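Search the help pages Go

Box Office Reporting: Questions from Theaters

These answers apply to theaters that report grosses to Kekana through the Skillix desktop program or the web form. Theaters that report through a chain office should ask that office first.

What counts as gross?

Gross is the full price paid for admission, with sales tax removed. Booking fees are left out if they are shown as a separate line on the ticket. If your prices include the fee and the ticket shows a single amount, report the whole amount less tax. Food, drink, parking and 3D glasses sold at the counter are never included.

When does the box office day end?

At 4 a.m. local time. A show that starts at 11:55 p.m. belongs to the day on which it starts, even if most of the running time falls after midnight. Advance tickets are reported on the day of the show, whatever the day of sale.

How are early evening previews handled?

Previews held the night before a film opens are entered under the code PV. Kekana adds them to the opening day in the published chart and also lists them on their own line. Do not add them to the opening day yourself, or they will be counted twice.

Why does the weekend chart change after it is published?

The first version is an estimate. It uses real figures for the first two days and a projection for the third. The projection takes the drop seen on earlier titles of the same rating and genre and adjusts it for holidays. Actuals replace the estimate once the last day has been reported. A change of one or two places in the lower half of the chart is common. 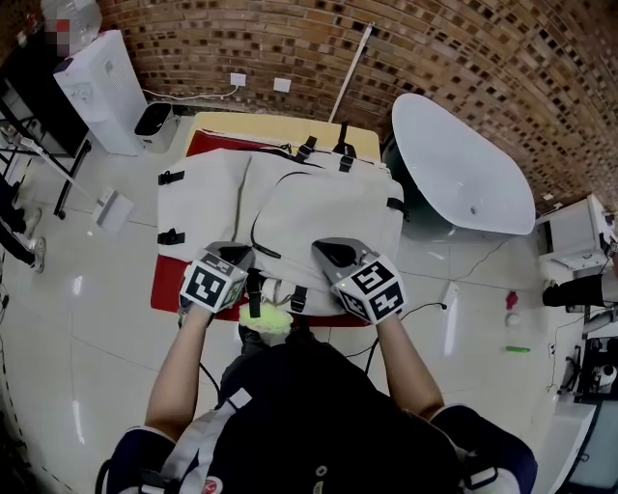 Off-white canvas bag with a dark zipper and black buckle straps.

What is the difference between screens and locations?

A location is one building. A screen is one auditorium. A film playing in 4 auditoriums in the same building has one location and 4 screens. The per-theater average in the chart is divided by locations. Distributors who want a per-screen figure can find it in the full export, column K.

We ran a double feature on one ticket. How do we report it?

Split the ticket price evenly between the two titles unless your booking contract gives another split. Enter the admission once, under the first title, and enter zero admissions with the gross only under the second. The form will show a yellow warning. Ignore it and submit.

How do we report passes and subscription tickets?

Report the amount that the pass operator pays you per visit. If the operator pays a flat monthly sum, divide it by the number of pass visits in that month. Until the sum is known, use the rate from the month before. Free passes are reported as admissions with no gross.

A private rental used a current film. Is that gross?

Yes, if the distributor is owed a share of it. Enter the part of the rental fee that covers the film. Leave out the room charge and any catering. Rentals of older titles booked under a flat license are not reported.

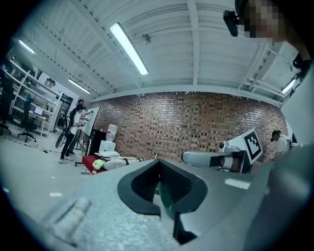 Old titles booked under a percentage deal are treated like any new release. They need a title number before the first show. If the search in Skillix does not find one, write to the title desk with the name, year, country and distributor. Numbers are issued within 2 working days. In December, allow 5.

Can a submitted figure be corrected?

Corrections are open for 30 days after the show date. Open the day, choose Amend, and type the new total. Type the total, not the difference. This is the most frequent cause of negative grosses in the file. After the window closes, a signed statement from the theater manager is needed.

Why is our location missing from the Porkeso figures?

Porkeso receives its data from Kekana but publishes only locations with five or more showings of a title in the week. Smaller runs are still part of the national total. The Susley art house chart has no minimum.

Are admissions published?

No. They are used for checking average ticket price and are passed to distributors for their own titles only.

Who handles questions about this page?

Title numbers and codes: Capucine Royer. Late reports, amendments and missing locations: Despina Kokkinos. Please include your theater number in the subject line.

Contact | Copyright Kekana | Back to top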